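4.2 Hard water marks and where people notice them

The most enjoyable surprise in the Dustville survey came from the free-text answers. We had asked households to tell us, in their own words, where they first saw limescale in the home, and we expected kettles to win easily. They did come first, but bathrooms ran them very close, and the bathroom answers were far longer and far more detailed. One resident of Brestotlow wrote a page and a half on taps alone!

Of the 91 households that kept a cleaning diary through August, 11 lived on streets supplied by the softer Restrepo source. Their diaries make a lovely contrast with the rest. They rarely mention scale at all, and when they do it is usually in a shower head that came with the house. Diaries from the hard water streets return to it again and again, often with home remedies attached (vinegar, lemon halves, a cloth left overnight round the spout).

Colour matters a great deal here. Several diarists said that chalky spots bothered them most on dark fittings, and least on pale or patterned tops, where the same spots are easily lost. We find this exciting, as earlier work on household water has mostly treated scale as a matter of weight and thickness. Our diarists hardly ever speak of thickness. They speak of shine, of streaks, and of how a room looks when guests are due. A vanity such as the one in Figure 3 brings both kinds of finish together, with a matt black tap standing behind a white basin and a veined grey-beige top.

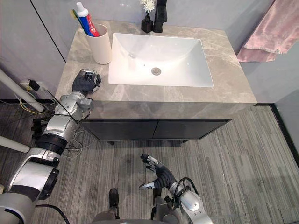 Figure 3. Bathroom vanity with a white sink, a black tap and a flower in a small black vase.

Milagros Betancur read all the diaries a second time with finish in mind, and her coding agreed closely with the first reading by Flor Cáceres. The few disagreements were over chrome, which some people called "silver" and others simply called "the tap". We kept both readings in the data — it seemed wrong to tidy away the very words we had asked for. Section 4.3 takes up the remedies, beginning with vinegar.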